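The Coffee Arms at Trivach: A Gallery

Trivach has 70 people on its office floor and, since March, a pair of robot arms learning to make their coffee. The supplier, Prendolov, calls it a relief for staff. I have my doubts. The job used to belong to whoever got to the kitchen first, and it took less than a minute.

Pierina Guerra looks after the front desk and now the arms as well. She gets in at 7:30 to set out the tray and the cup. "I was told it would save me time," she says. "I make fewer coffees and fill in more forms." Her log stands at 437 runs. There is no column in it for the conversations people used to have by the machine – I asked.

The pictures show the table and the job as it is done now.

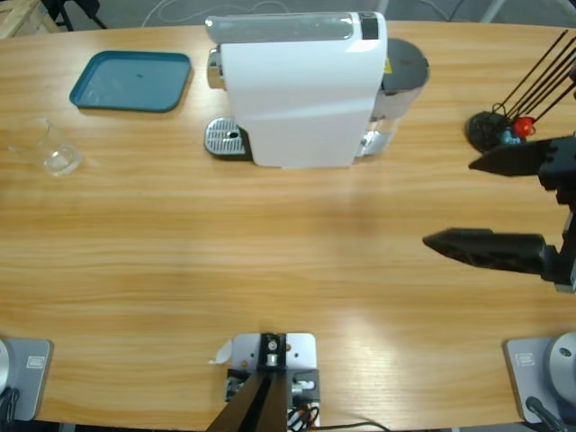
A capsule machine, a blue tray and a glass cup. People managed with less table.
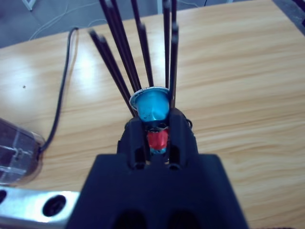

One blue capsule between two black fingers. 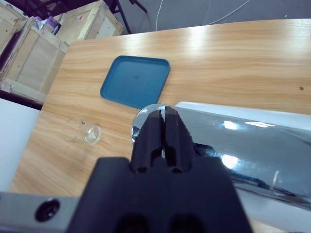
The cup on its side, near the tray. Pierina would like a column for this too.

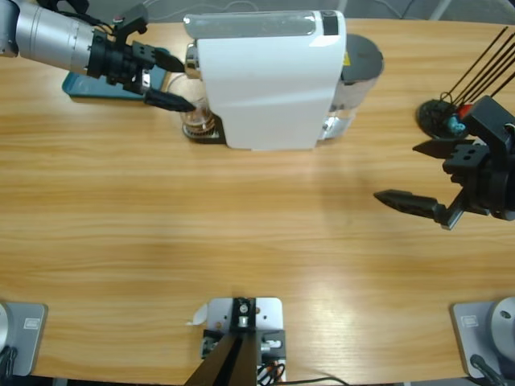
An arm on each side, and a little coffee in the bottom of the cup.

What the Staff Asked For

The survey went round before the arms were ordered. Most replies wanted a second kettle and a longer break in the afternoon. The kettle has been approved. The break is still being discussed.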